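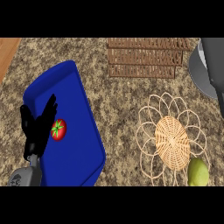
Mit dem Geld haben wir uns anfangs total verschätzt! Für das Projekt Windik hatten wir 3000 Euro vom Lehrstuhl, und ich wollte davon sofort einen Arm samt Greifer bestellen (die Firma Felitz hatte schon ein Angebot geschickt). Rajitha hat mich zum Glück gebremst: erst simulieren, dann kaufen. Also haben wir die Küchenszene gebaut, mit Granitplatte, blauem Tablett und der kleinen Tomate, an die der schwarze Zweifingergreifer ran soll. Seitdem rechne ich ganz anders – der Greifer darf höchstens 1000 Euro kosten, und für Ersatzfinger lege ich lieber gleich 100 Euro zurück. Bestellt wird, wenn Rajitha die Liste abgenickt hat.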